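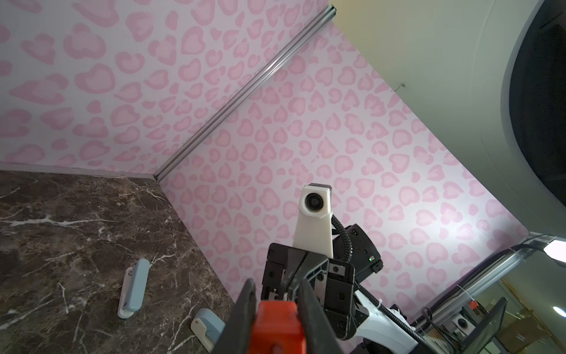

Wofür haben wir das Geld bisher ausgegeben? Vor allem für Tischplatten, Tapete und Kleingeräte, der Rest liegt noch auf dem Projektkonto und wartet auf den zweiten Bauabschnitt.

Zwischenbericht an die Stiftung Altberg
Projekt Pudus, Musterkojen für kleine Wohnräume
Stand: 06.04.2022

Liebe Leute bei der Altberg,

ihr wolltet es diesmal kürzer und mit weniger Tabellen, also erzähle ich einfach, wie weit wir sind. Die Kojen stehen! Also fast alle. Die letzte hat noch keine Rückwand, weil uns die Platten beim Zuschnitt zwei Zentimeter zu schmal geraten sind (unser Fehler, nicht der vom Händler, die Nachbestellung ist raus).

Am meisten Freude macht mir gerade die Ecke mit der dunkelbraunen Marmorplatte. Ich war ja skeptisch, ob die weißen und hellbraunen Adern zusammen mit den rosa Leopardenflecken auf der Tapete nicht zu viel werden. Wird es nicht, finde ich, der Grund ist so ein blasses Lavendelweiß und hält das Ganze ruhig. Und die Flecken sehen ein bisschen wie Herzchen aus, das mag ich inzwischen richtig gern. Die Innenecke mit der Aluschiene gefällt mir auch, und am Übergang von der linken Wand zur Platte sitzt ein schmaler Metallstreifen. Über den haben wir im Team lange diskutiert, die einen wollten lieber Silikon. Bleibt jetzt so.

Von der Tapete haben wir 24 Rollen bei Vallby bestellt, davon sind noch ein paar übrig. Die heben wir auf, das Muster soll ab August nicht mehr lieferbar sein und Flickstellen brauchen wir garantiert.

Dann die Kleingeräte. Die beiden hellblau-cremefarbenen auf der Marmorplatte gehören zur Grundausstattung der Koje, farblich passen sie wunderbar zur Wand. Insgesamt stehen jetzt 126 Teile auf der Inventarliste, vom Locher bis zur Nachttischlampe. Die Liste schicke ich gern mit, sie ist aber noch nicht hübsch. Ein paar Sachen haben darin noch keinen ordentlichen Namen und heißen »Dings, blau« oder »Dings, klein«. Wird nachgeholt.

Zum Geld: Für die Kleingeräte waren etwa 1000 Euro vorgesehen, das reicht. Teurer wurde die Lieferung der Platten durch die Spedition Ibarra, da kamen 421 Euro für die zweite Anfahrt dazu. Beim ersten Mal war das Hoftor zu und bei uns ging niemand ans Telefon. Ich würde den Betrag gern aus dem Posten »Unvorhergesehenes« nehmen und bräuchte dafür von euch ein kurzes Okay, eine Mail genügt.

Was noch offen ist: die Rückwand, die Beschriftung der Kojen und die Frage, ob die Deckenflächen nochmal gestrichen werden. Ich bin für Streichen, habe aber noch kein Angebot eingeholt. Das mache ich als Nächstes, und sobald es da ist, schicke ich es euch zusammen mit der Rechnung von Ibarra.

Viele Grüße aus der Werkstatt
Projektleitung Pudus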